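# Numbering and labeling old game programs for a club display

**skistport_scorecards**
Posted Monday, July 19, 2021

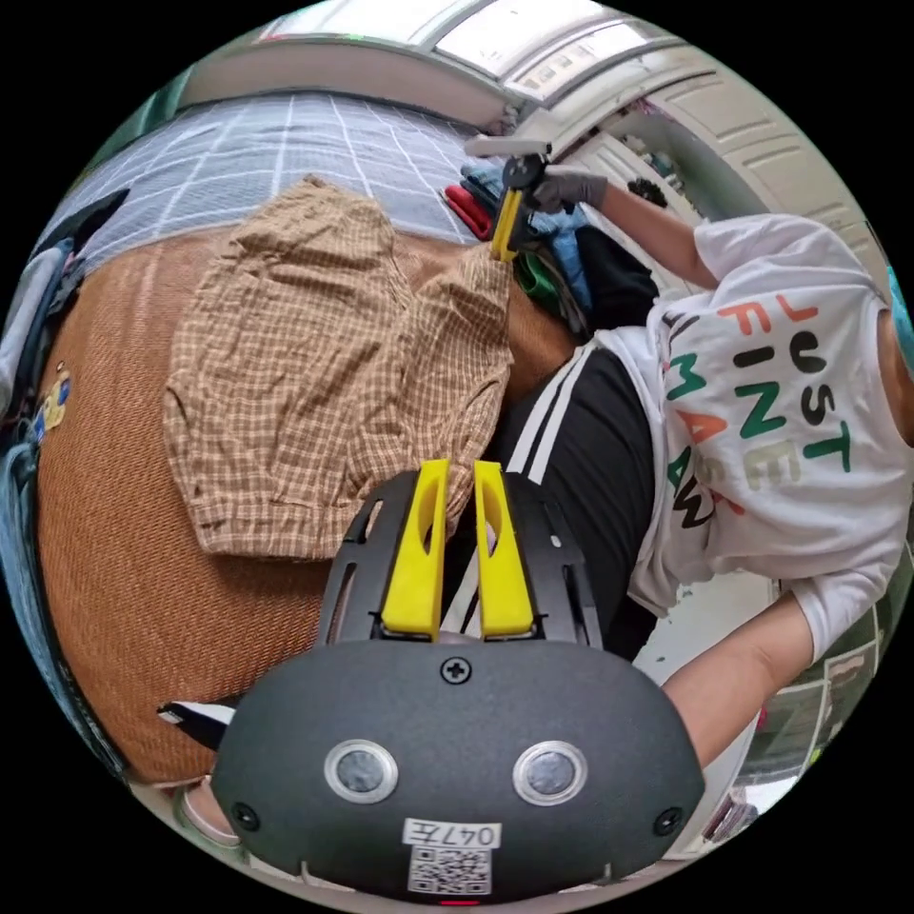

Our baseball club in Skistport has a collection of printed programs, ticket stubs and pennants going back to the years when the team still traveled by rail. The last full list came to 1,324 items, most of them paper. The public library has offered us a hallway with three wall cases for the winter, and before anything leaves the storage room I want every item to have a number that matches a line in a spreadsheet. The format I have in mind is the one on the white label in the photo, with a short number printed on top and a QR code under it, so that someone with a phone can pull up the record and someone without one can still read the number. Right now the only numbers we have are penciled on the boxes, and two boxes have the same number.

My questions:

1. Can a printed sticker go on the back of a program, or does it have to go on a sleeve?
2. Do I number by season, or straight through from 1?
3. Is it safe to leave newsprint in a lit case for four months?

We have $400 for supplies. The cases have locks and glass fronts, and the lights are fluorescent tubes inside the top. Some of the programs are stapled and the staples have rusted. A few had been taped into a scrapbook and still have the tape on them.

---

**nanwood_pressbox**

Don't put a sticker on the paper. Adhesive moves into the paper over the years, and a label that peels cleanly today may take the cover ink with it later. For the programs, write the number in soft pencil (a 2B is fine) on the inside of the back cover, low and near the spine, and put the printed label on the outside of the sleeve. Use polyester or polypropylene sleeves. Avoid anything that smells like a shower curtain, as that is PVC.

For the pennants, write the number on a strip of cotton tape and tack it to the back with two or three loose stitches. Don't iron anything on.

Number straight through from 1. We did it by season at Nanwood and regretted it. Each time another 1950s program turned up in someone's attic we had to use letters, and we ended up with a 14a, 14b and 14bb. The season belongs in its own column in the spreadsheet, where you can sort by it whenever you like. Use four digits with leading zeros from the start, 0001 and so on, or the list will sort in a strange order.

On the lights, four months is long for newsprint. The usual advice is to keep the light low and swap things out. We had 50 items on the wall at a time and changed them every six weeks. If the library will let you, switch off the tubes inside the cases and rely on the hallway lights. If they won't, buy UV filter tubes that slide over the lamps. Those are cheap, but they only cut the UV – the visible light still fades ink, so you still need to rotate.

For the really good covers, make a color copy and show that. Put "reproduction" on the caption. Visitors didn't mind.

Leave the rusty staples alone unless you have practiced on something worthless. Leave the tape alone too. Both are jobs for a paper conservator, and pulling old tape will take the top layer of paper with it.

---

**gachanja_road_fan**

Just use binders. I have nearly 296 stubs in card pages and they look fine. I wouldn't bother with QR codes, phones change.

---

**keltov_away_days**

I agree with the post from Nanwood on most of it. A few things to add from when we did the Keltov hockey programs.

Keep the QR code pointing at something you control. We used a free link service and it shut down, so every code on every sleeve went nowhere. If the club has its own website, make the address short and end it with the item number, for example /item/0412. Then if the site moves, you can redirect all of them at once. If you have no website, let the code hold only the number as plain text. It will still scan into a spreadsheet, and that alone saves a lot of typing when you check things in and out.

Print the labels on a laser printer. Inkjet smears when a sleeve gets handled. Test one at the size you plan to use, with an older phone, through the sleeve and through the case glass, before you print the full set.

On the budget, sleeves will take most of it. Stubs can share a pocket page as long as each pocket has its own label. Pamphlet-size sleeves cost less by the hundred, so measure your programs first. Ours turned out to be three different heights.

Also, get a signed loan form from the library that lists the item numbers in each case, says who holds the keys, and says whose insurance covers the display. Take a photo of each case after it is filled and again on the day you empty it.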